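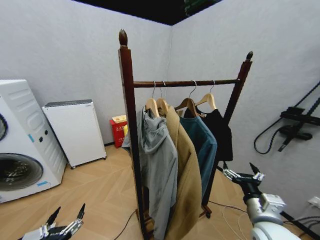
Noreen Paracha
Features writer, Girstead

Waraporn Ratanaporn had the kettle on before I'd got my coat off, and it was a good twenty minutes before either of us mentioned aeroplanes. She spent the better part of her working life as a loadmaster on military transports, the person down the back who decides what goes where, and she still lays a tea tray as though it might have to survive a steep climb.

"People think you just push it all in until the door won't shut," she told me, passing the biscuits. "But every pallet has a weight and every weight has a place. If the balance is wrong the pilots know before you do, and then you hear all about it over the headset!"

Her first proper relief flight was to Farkura, one December, after the road over the pass had gone. They carried blankets, tents, water purifiers and 3744 ration packs, and she can still give you that last number without stopping to think, having had to sign for it twice.

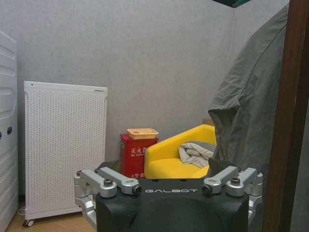 The strip at Farkura was short and rather bumpy, and the crew had been told to keep the engines running while they unloaded. I asked if she had been frightened. She thought about it for so long that I wondered whether I ought to have asked.

"Not on the ground," she said. "On the ground I was too busy. There was a young airman called Nipon Thongsuk with me, on his second trip, and he'd got a strap jammed in the floor. I remember being terribly cross about that strap. It was only on the way home, when the hold was empty and so noisy, that my hands started to shake."

They went back on the Monday, and kept going back for the rest of the winter, out of the base at Naso, where the huts were cold and the porridge (she is firm on this) was excellent.
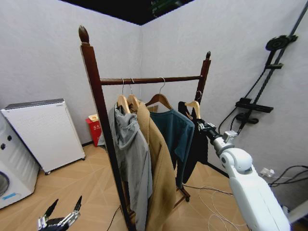
Mizanur Dissanayake remembers the porridge less kindly, and told me on the telephone that what kept the Naso crews going was Waraporn herself, who wrote out the next day's load plan every night in pencil and pinned it by the door so that even the newest of them could see how it was meant to fit together.

She waved that away when I passed it on, though I think she was pleased. The pencil was a practical matter, she said. Plans changed at four in the morning, when somebody would ring to say that the generators had to go first and the tents could wait, and off they would all go to start again.

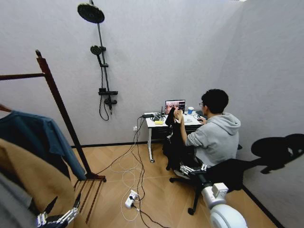 These days she gives talks to cadets, and she has been sorting through her old logbooks with a view to handing them over to the museum at Ostapchuk. There are 1812 hours in them altogether, most of them spent without a window. I said that seemed a shame, and she laughed and said she'd had the best view going whenever the ramp came down.

"You'd see the daylight come in along the floor," she said, "and then faces. People waiting. I never got used to that, and I'm glad I didn't. Now, will you have another cup, or do you have to be getting back?"

I had another cup.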